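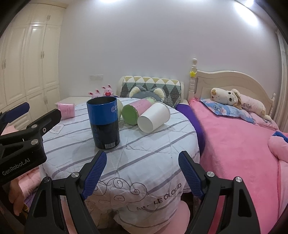
4.2 Small tables and the things that roll on them

I'll admit I didn't plan on writing a section about cylinders. When Myung-ja Ko and I drew up the coding sheet, we sorted what people keep on small tables by use (eating, drinking, grooming, paper, "other") and shape was one little column on the far right that I nearly dropped to save space. Then the Sornavport sheets came in and that little column was the one I kept going back to. We logged 2,743 objects across 93 homes, and the tins, cups, tubs and tubes behaved so differently from everything else that they earned their own pages.

A box stays where you put it. A cylinder has two lives, one standing and one lying down, and the people we interviewed treated those as almost separate things. Standing meant "in use" or "put away." Lying down meant something vaguer. One woman told me her tipped-over snack tub was "resting," and I wrote that down exactly because I had no code for it! We ended up calling the in-between state parked, which Myung-ja still thinks sounds too much like cars.

Figure 2 is a good one to keep in mind while reading the rest. There's a tall tin with a bright blue band upright at the front of a round table, open at the top, and behind it a container with a green lid on its side, with a white paper cup lying down in front of that one. A pale cream cylinder pokes out from between the blue tin and the green-lidded container, partly hidden. Under our scheme the tin is coded standing/open, while the green-lidded container and the cup are both coded parked. The cream one gets a question mark. We gave out a lot of question marks, and I'd rather have them in the data than guess at what's behind a tin.

The cloth matters more than I expected. On bare tabletops people were quick to stand a fallen cup back up, and when I asked why, they mostly talked about the noise and the rolling. On padded or quilted cloths, like the white one with the lavender-gray stripes in Figure 2, they seemed much happier to leave things lying. My hunch is that the stitching gives a round side something to settle into. We didn't measure that. It's a hunch from sitting at a lot of tables, and Chae-won Moon, who did the second round of interviews, thinks it has more to do with what kind of table gets a quilted cloth in the first place — a softer, more bedroom sort of table where nobody expects dinner to happen. She may well be right, and our sample can't pull the two ideas apart.

That brings me to neighbors. We coded each table along with the nearest other surface, and the pairs turned out to be more telling than the tables alone. In Figure 2 the neighbor is a small white nightstand with a pink box on it, and two pink plush bunnies peek up behind it, the one on the right holding a red heart. Decorative things tended to gather at the neighbor and working things at the table, and when we asked people to tidy only the table, the neighbor was where a surprising amount of stuff went. Myung-ja called this "tidying next door," and I've stolen the phrase for the rest of the paper.

The tidying task itself was loose on purpose. We said "make this table nice" and then kept quiet, which I find very hard. Most people began with whatever was lying down, and paper cups usually went first. Tall tins came last or didn't get moved at all. Several people slid theirs a little and then slid it back, and we argued for most of September about whether that counts as a move. (It does, if the final spot is more than a hand's width from the first. Most weren't.)

Lids gave us more trouble. An open tin and a closed tin of the same size got treated as different objects: people looked into the open ones before deciding anything, and the looking often led to a long detour of sorting pens or finding a missing spoon. We kept the detours in the timing data, so anyone comparing our times with the Stisivgate kitchen study should know that theirs left them out. The adjusted numbers, with detours removed, are in Table 4, and the coding rules for lids follow in the next section.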